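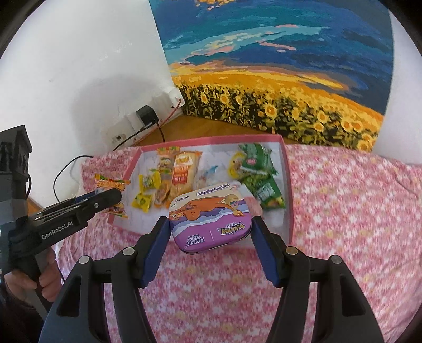 Divya Warrier

My niece has been at university for a term and a half, and in that time I have become a person with opinions about cardboard. I know which boxes hold their corners and which give up outside Reading. I know that a pink one lined with marbled paper makes a plain bag of crisps look like it has been to a spa. What I did not know, until I began asking other people what they put in theirs, was how many of us are doing it wrong.

By wrong I mean useful. The parcel from home has been captured by the sensible. I have seen lists, passed round between parents with real fervour, that recommend stock cubes, plasters, a sewing kit, a spare phone charger and a laminated card explaining how to bleed a radiator. Annapurna Namboodiri, my neighbour and in most matters a woman of sound judgement, sent her son 35 dishwasher tablets. He has no dishwasher. She told me he might have one eventually, and so he might, but what he had on the day was a box of blue lozenges and a sense of having been managed from a distance.

A parcel should be sweets and snacks. It should be a scatter of small bright packets, some of which the person receiving it cannot identify without opening. A candy bar in orange and yellow paper, a big green bag of something that crunches, a couple of sachets shaped like tiny pillows. If there is red Chinese lettering down the front and nobody in the flat can read it, so much the better, because then four people who have been avoiding each other over the washing-up will have to stand in the kitchen and guess.

And there should be a tin. I will not be moved on the tin. Mine are Pokémon more often than not, purple for preference, with some creature lolling across the lid as though it has had a long week. My niece is nineteen and claims to have outgrown this. She has also kept every one, and at the last count of grievances her mother reported that they were taking up the shelf meant for books on contract law. Packets are gone by the weekend. A tin hangs about for years holding hair grips and foreign coins, and one day it turns up in a removal van.

The sensible party's main charge against all this is waste. You could give them the money, they say, and they could buy what they liked. Well, yes. You could also post them a banknote on their birthday with a drawing of a cake on it. I once sent my niece £17 in place of a parcel, during a week when I was busy, and she spent it on a bus fare and a cheese grater. She was perfectly polite about it. I have never felt so much like a bank.

The second charge is that it's unhealthy, and here I give a little ground. I did try a wholesome one in May. There were oat biscuits from a shop called Clinwood, and a bag of dried mango the texture of a watch strap. I had a message back which said "thanks for the box", with no kiss and a full stop. I have kept it as a warning.

On method I am less strict, though I have views. Pack on the bed. The kitchen table is always too low or too covered in post, and there is something about a flowery quilt that makes you slow down and lay things out properly. Line the box, and go a bit up the sides. Put the light stuff in so that it fidgets when shaken - a silent parcel is a depressing thing to be handed. My friend Gerardo Caputo packs his the way he packs a car boot, with no air left anywhere, and I'm told that opening one is like quarrying.

I also hold that the tin should go in last, on top, though I can see the case for burying it. Gerardo buries his. We have had words.

What I can't forgive is the ready-made version. Fillell will now do you a "home comforts" crate by subscription, chosen by nobody you have met and filled with shredded paper the colour of porridge. The card inside is printed in handwriting. I looked into it one evening, out of spite, and was offered seven levels of comfort, the top one including a candle. Students aren't allowed candles. Any aunt could have told them that.

The next one goes off on Saturday, if I can find the parcel tape.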